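The **tote bag** is a roomy, open-topped bag with two handles, carried in the hand or over the shoulder. It is among the plainest pieces of luggage still in daily use, and much of its charm lies in how little there is to it: a body, a seam or two, and something to hold it by. The word "tote," meaning to carry, was in American speech long before it was attached to any particular bag, and people have been lugging things around in simple sacks for far longer than anyone has been writing it down.

## Materials

Cotton canvas is the cloth most people think of first, and it is still a favorite for groceries and library books. Felt, wool, corduroy, linen, and all sorts of synthetic fabrics are used as well, and each one behaves in its own way. A stiff canvas will stand up on a kitchen counter while you fill it, which is a real kindness when you are unpacking alone, while a softer cloth slumps and folds and has to be coaxed open with one hand. Soft bags do have the advantage of packing down small - many people keep one tucked inside another bag for years and forget it is there until the day it is needed.

Color is largely a matter of taste. Undyed cotton is cheap and takes printing well, but it shows every coffee spill, and darker shades such as navy, brown, and deep green have always had loyal followers.
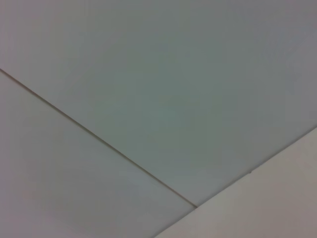 *A smooth surface in a muted gray-green.*

## Construction

The simplest tote is made from a single long rectangle of cloth, folded at the bottom and stitched up both sides. Wilma Baird, in her home sewing guide *The Pernham Bag Book*, calls this the "pillowcase method" and recommends it warmly to beginners. Other bags are pieced together from two or more panels, which lets the maker use up smaller scraps and gives the finished bag a little more shape.

Handles deserve more care than they usually get. Flat webbing is strong and easy to sew, but it can dig into the shoulder under a heavy load. Rolled or padded handles are gentler on the hands, though they take more cloth and a good deal more patience. Whatever the style, the ends are generally sewn down with a square of stitching crossed by an X, so that the pull is spread over a wider patch of fabric.
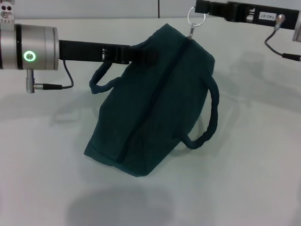
*A dark green fabric bag with padded, rope-like handles.*

## Care

Most cotton totes can be washed in cool water and hung up to dry. Canvas may shrink a little the first time, and wool felt is best spot-cleaned with a damp cloth. It is well worth turning a bag inside out and shaking the crumbs from the corners before washing it - old receipts, too, have a way of dissolving into everything.

## See also

- Basket
- Drawstring bag
- Satchel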